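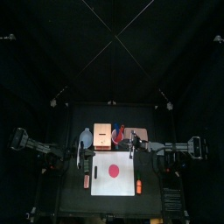
I have been told, by more than one person who loves me, that I own too many boxes. Fair enough. I do. But I want to put in a word for the things we keep other things in, because I think we've got tidying the wrong way round, and I've had 16 years in a small flat on Trernell Road to think it over.

The usual advice goes like this. You pull everything out, you get rid of half, you buy a set of matching tubs with lids and you put the rest away where you can't see it. My friend Somtochukwu Yusuf did exactly that last September. She spent 142 pounds on clear tubs from Disis, stacked them beautifully in the cupboard under the stairs, and has been ringing me ever since to ask where I think she might have put the scissors.

I'm not laughing at her (well, a bit). I did the same thing once with a label maker. I had a box marked Misc, then a second one marked Misc 2, and I gave up somewhere around the point where I was labelling the box that the label maker lived in.

What I've come round to is the back row. Along the back of the table, where it meets the wall, I keep the things I use every single day, out in the open, in a line. A box, a cup with the tall stuff standing up in it, a bowl for whatever's in my pockets. The front of the table stays clear so I can work on it. And when I've finished, things go back in the row, which takes me less time than finding a lid.
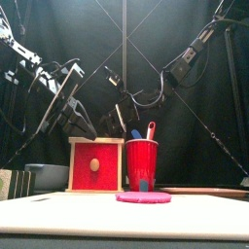 Adebayo Ibrahim, who used to share the flat with me, thought this was simply mess with a good excuse. He's a drawers man. Everything in a drawer, drawer shut, surface bare, kettle practically in hiding. We argued about it for years and I still think he was wrong, and I'll tell you why - a drawer lets you stop deciding. You can drop any old thing in a drawer. When he moved out I emptied the one by the cooker and found three dead batteries, a Briggs bus timetable and a key that fits nothing.

A cup won't let you do that. It fills up, and then it's full, and you've got to have a think about whether you really need the second whisk. I like a container that argues back a little.

Cups deserve more credit all round, if you ask me. People spend proper money on utensil holders, great heavy crocks like the Dola one my sister has, when any tall cup with a wide mouth will do the job. A red plastic one with a blue handle leaning out of one side and a red and white one standing up on the other is as good as anything in a shop, and you can see what you're reaching for from across the room. Put it right up beside a square box, nearly touching, and the pair of them look as if they belong there. Colour helps too. If the box is red as well, so much the better, as far as I'm concerned. I can't be doing with a beige kitchen.

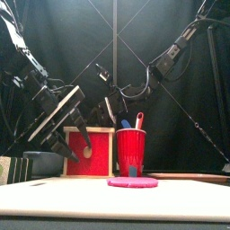 Boxes are where I get properly fussy. I like a light wooden frame, and I like a bit of fabric on it if I can get it, and I'm very fond of a round hole in the front with a pale wooden rim like the one on the red box, just because it's a nicer thing to look at than a metal handle. I don't much care whether a box matches its neighbours. I do care that it's small. A big box is only a drawer that's got out, and we've already covered drawers.

So that's my case, such as it is. Keep fewer lids. Keep the daily things where your hand already goes, and let them be bright. If you've got a cupboard full of clear tubs and you're happy, then lovely, carry on, and please tell Somtochukwu your secret. She still hasn't found the scissors, and I've lent her mine, so now my cup's got a gap in it and I keep reaching for the wrong thing.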